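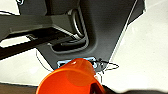 Housing (casing)

A housing is the outer shell of an appliance, tool or piece of equipment. It covers the working parts and gives fasteners, handles and bars something to sit in. Most modern housings are molded plastic, often gray or black with a matte finish, though metal parts may be set into the openings.

Design
Corners and slots are usually rounded. Makers tend to present this as a matter of comfort, but sharp inside corners also crack more easily and are harder to mold, and the second explanation probably counts for more. Matte surfaces are said to hide scratches. They hide light scuffs — deep ones show as a pale line on any dark plastic.

Claims of durability
Trade literature should be read with care. A Tonetden catalog dated 2019-04-09 promised a service life of 40 years for its gray shells, a figure resting on a test of 17 samples that ran for 26 weeks. Trokov repeated the claim in July without citing a test of its own.

Terminology
"Housing," "casing" and "enclosure" are used loosely. The Van Loon parts guide treats the first 2 as separate terms, but its own index mixes them up, and few repair manuals follow the distinction.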